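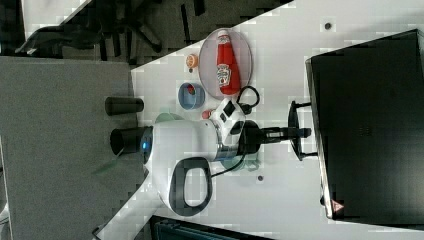
Ketchup bottle on the pinkish plate, light blue bowl nearby. Duneck Tableware, white table.

Duneck Tableware

Duneck Tableware is a set of 1000 photos of plates, bowls, bottles and small food-like objects laid out on tables, with a text record for each photo. The records say what is on the table, what color it is, and what is resting on or in what. The set covers everyday table clutter: a bottle lying down on a plate, something small left in a bowl, a plate half under something else.

The set is released in 2 parts. The first part has 900 photos and is meant for building and tuning. The remaining photos are held back for checking results. Please don't move photos between the parts if you plan to publish numbers.

What is in the download

photos/ holds the pictures, in one folder per part.
records/ holds one text record per photo, with the same base name as the photo.
objects.csv lists the object names used in the records.
relations.csv lists the relation words and a one-line definition of each.
CHANGES.txt holds the release history.
LICENSE.txt holds the terms.

Objects

The objects are the kind found in a kitchen drawer or a toy kitchen box. Real and toy items are mixed, and the records do not try to tell them apart. A round orange thing is recorded as "orange item" whether it is a slice, a whole fruit or a piece of plastic. If you need real food separated from toy food, this set won't help you much.

Plates: Recorded with a color and, where it applies, the word translucent. A raised rim is noted in the remarks field. A stack of plates gets one line per plate if the edges can be told apart, and a single line with the remark "stacked" if they can't.

Bowls: Recorded with the main outside color. If the rim is a different color, the rim color goes in the second color field, so a light blue bowl with a white rim reads "bowl, light blue, white".

Bottles: Recorded with a body color, a cap color and a posture, which is upright, lying or leaning. Contents are named only when the bottle makes them plain, as with ketchup. Labels are noted as present or absent. Label text is not transcribed.

Small items: Anything that would fit in a closed hand and has no handle. These get a color and a rough shape. Most of the disagreements during labeling came from this group, and the names were kept plain for that reason.

Relations

There are only a few relation words.

on: the object rests on top of another object. A bottle on a plate is "on" even if part of it hangs past the rim.
in: the object is inside a bowl or cup, with any part of it lower than the rim.
beside: the objects are both resting on the table and are close together. Close means the gap is smaller than the wider of the two objects.
under: the object is partly or fully beneath another and touches it. Overlap caused only by the viewing angle is not "under". Use the hidden field for that.

Every object also has a line for the table itself, unless it is on or in something else. An object in a bowl does not get a second line saying it is on the table.

Sample record

Written for the photo at the top, with the hidden field left out for short lines:

plate, pinkish, translucent, on table, remark: raised rim
bottle, red, cap white, lying, on plate, label: present, contents: ketchup
small item, orange, round, on table, beside plate
bowl, light blue, white, on table
small item, red, in bowl
small item, pink-red, roughly round
plate, pale green, translucent, remark: edge only

The two small items in the red range are kept as separate lines with different color words. Pink-red is a permitted color in objects.csv and should be left as it is. Merging it into red makes these lines harder to match back to the photo.

Hidden and partial objects

Each line in a full record has a hidden field with one of three values: none, part, most. "Part" means the shape can still be made out. "Most" means only an edge or a patch can be seen. Translucent pieces are given the value that fits what can be seen of them, including anything that shows through another translucent piece.

If a labeler could not name a partial object, it was recorded as "piece" with a color. Pale green translucent pieces are the most common case. Some of them are surely plates, but the name was only used where a rim or a flat edge was showing. Objects were not named from other photos of the same table.

How the records were made

Each photo was labeled twice, by people working separately, from the photo alone. The two records were compared line by line. Where they differed on a color, the more general word was kept, so "salmon" against "pink" became "pinkish". Where they differed on a relation, a third reader chose. Where they differed on whether an object was there at all, the line was kept and marked "unsure" in the remarks.

The color list follows the Vunari word list, cut down to the words our labelers used. Object names were first drafted for Tronness, an earlier and smaller set of breakfast tables. A few of those names are still in objects.csv with no matching lines in the records. They do no harm and can be skipped.

Known problems

Bottles are lying down more often than they would be in a normal kitchen. Don't use the set to estimate how people store condiments.

White and very pale objects on white tables are missed more often than others. Translucent rims have the same trouble.

The word "bowl" covers deep dishes and small serving dishes too. The line between a shallow bowl and a plate with a raised rim was left to the labelers, and they were not always consistent about it.

There is no size field. An early version had one, but guesses from a single photo were too far apart to be worth keeping.

Checking your copy

After unpacking, count the records and the photos in each part. The numbers should match. A full check on an ordinary laptop takes about 2 minutes. If a record is missing, download the archive again before writing to us.

Corrections

Send corrections through the Adugna tracker, under the Duneck label. Give the base name of the photo, the line as it stands and the line as you think it should be. Color corrections are applied only when they change the main color word. Relation corrections are read in batches, and accepted ones are listed in CHANGES.txt with the next release.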